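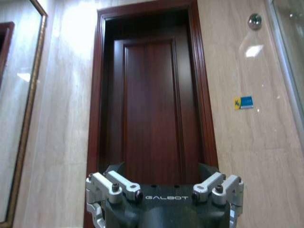 Wrist camera view toward a closed door. Linkage pivots and socket screws visible on both sides of the gripper body.

Tandar Wrist Service Kit
Inspection and care kit for linkage grippers with a wrist camera
Manufacturer: Rirnier
Item: Tandar 23

Overview

The Tandar 23 is a hand tool and reference kit for the routine care of two-finger linkage grippers on mobile robots. It covers the parts of the wrist that need regular attention between full services: link pivots, socket-head screws, finger pads and the camera window. It is supplied for use by the operator at the place where the robot works. The arm does not have to be removed.

The kit does not replace the gripper maker's manual. Torque values, approved lubricants and wear limits must be taken from that manual. Where the manual and this page differ, follow the manual.

Contents

Hex keys, ball end and straight end
Torque driver, adjustable, with locking collar
Paint marker for screw heads, white
Lint-free wipes, pack of 50
Nylon brush, narrow
Reference card for camera check, matte
Log sheets, pad
Case with foam insert

Before starting

Park the robot on a level floor with the arm in its service pose. The gripper should be empty. Engage the emergency stop and wait until the joint brakes have set. Keep fingers out of the linkage at all times when the drive is live – the closing links pass each other with very little clearance.

In small rooms, position the base so that a person can reach both sides of the wrist. Bathrooms are the usual problem. Glass panels and raised toilet lids should be clear of the full arc of the arm before the service pose is commanded.

Pivot and screw check

1. Wipe each link from the body outward. Use the nylon brush around the pivot bosses.
2. Look at each socket-head screw. If it carries a paint mark, the mark should run unbroken from the head onto the link.
3. Where a mark is broken, set the torque driver to the manual's value and tighten. Remove the old mark and apply a new one.
4. Move each finger by hand if the manual permits it. Note any play or stiffness on the log sheet, left and right separately.
5. Do not add oil to a pivot unless the manual calls for it. Oil collects grit and can reach the pads.

Check interval: every 50 operating hours, and after any contact with a fixed object.

Pad care

Open the gripper fully and cut the drive again before touching the pads. Wipe with a dry cloth first. Soap film and limescale reduce grip on smooth objects and should be removed with a cloth dampened with clean water, then dried. Solvents are not to be used on pads of unknown material. Replace pads in pairs.
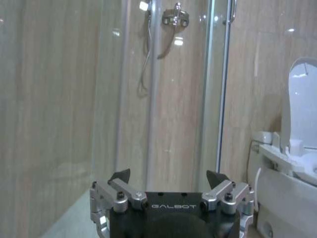

Gripper open and empty, facing a curved glass shower enclosure.

Camera check

The camera check confirms that the camera has not shifted in its mount. It should be done last, with the pads clean.

Clean the window with a fresh wipe. Open the gripper and save a still from the wrist camera. Compare the position of the gripper body and both fingers with the still saved at commissioning. The background is of no importance in this comparison. If the gripper has moved in the picture, check the camera mount screws and repeat the calibration given in the robot's manual.

Glass, chrome and polished tile produce reflections that change with the position of the arm. A bright patch that moves across the wall as the wrist turns is a reflection. A patch that stays at one place in the picture is usually dirt on the window. To separate the two, hold the matte reference card in front of the camera and save a second still.

Depth readings through clear shower glass are unreliable with most sensors and should not be used to judge the state of the camera. Use the card.

Storage

Store the kit dry. Return the torque driver to its lowest setting before closing the case. Wipes are single use.

Spare parts

Mukix refill: wipes, paint marker and log sheets
Riis driver insert set: replacement bits for the torque driver
Reference card: sold singly

Refills ordered before June may contain the older log sheet, which has one column for both fingers. The current sheet has 2 columns. Both are accepted for service records.

Technical contact: Birthe Nørgaard, Rirnier Service Parts. Please give the gripper model and the item number of the kit, and attach the most recent log sheet.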